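The Dvořáček wedding, and why I have not slept since 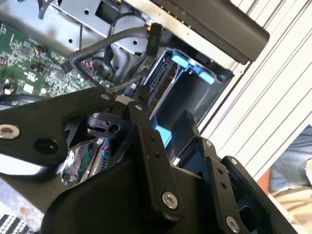

A green motherboard and black cabling inside an open computer chassis.

Okay, so I was going to write about winter soups this month. I had the leeks and everything. And then Jarmila Mikuš went and married Warrick Doolan on a ferry landing in Kustby, in front of what felt like half the people who have ever been on television, and the leeks are going soft in the crisper as I type.

If you've been living in a cave (lucky you, was it quiet?), Jarmila is the one from Avora, the hospital drama my mum and I have watched together over the phone for years. She plays Dr. Lind, the one with the fringe and the terrible taste in anaesthetists. Warrick played her brother for a single season, got written out in a boating accident, and the two of them kept it so quiet afterwards that even the fan forums missed it. And those forums notice when someone changes their earrings!

The engagement came out in June by way of a blurry bakery photo. Jarmila was buying a rye loaf, there was a ring on the hand holding the loaf, and that was that. My phone lit up so many times during dinner that my husband put it in the bread bin. I'd have done the same to him, to be fair.

So, the wedding. I wasn't invited, let's get that out of the way, but my cousin plays viola in the quartet and she is not a discreet woman. She got there at 4 in the afternoon and the whole landing was already covered in sweet peas, the messy climbing kind, in jars and buckets and tied along the railing. No arch. No swans. Jarmila's grandmother sat in the front row in a lilac coat with her handbag on her knees and talked all the way through the first reading.

The dress! I have opinions about the dress. It was by Molilier, whose stuff I usually find a bit much (remember the awards season when everybody had a shoulder?), but this was just a long, plain, heavy cream silk with sleeves to the elbow and a little row of covered buttons down the back. My cousin swears there were 100 of them. Jarmila's sister apparently did them up with a crochet hook and swore in two languages the entire time. I've watched the one short clip that got out more often than I'm going to admit in print, and I still can't decide about the shoes. They were green. Sort of a pond green. I think I love them.

Warrick wore a grey suit and cried before anyone had even started walking, which did him no harm at all with the readers of this magazine, judging by my inbox.

Dinner was up the hill at the Dvořáček, the old hotel with the tiled stove in the lobby. There's a date carved over the door, 1679, and it has the staircase to match, so of course someone's agent went down it on her bottom before the soup came out. She was fine. She danced later. The menu was dumplings, roast duck, more dumplings, and then in place of a tiered cake there was an enormous honey cake, cut up by the groom with what my cousin described as a bread knife and too much confidence. The quartet got fed the same dinner as the guests, at a proper table, and if you know any musicians you'll know how rare that is. She's going to be talking about it until she dies.

The speeches I only have in pieces. Warrick's went on a bit. Jarmila's didn't, and she finished by thanking the Avora writers for drowning him, and I laughed so hard when I heard it that the dog left the room.

And the gifts, or the lack of them! They asked everyone to put money toward keeping the little cinema in Kustby open, the one where Jarmila tore tickets as a teenager. Word is it needed a new roof. There was a jar on the bar as well, and the jar alone took in around 4000 dollars, some of it from hotel guests who'd only come down to complain about the accordion. I should have mentioned the accordion. It started at midnight.

As for the honeymoon, they've gone somewhere with a lake and no reception, and filming on the new season of Avora starts again when she's back. Mum thinks Dr. Lind's brother will turn up alive with a beard. I've told her that's ridiculous, and I've also put ten dollars on it.

Soups next month, I promise.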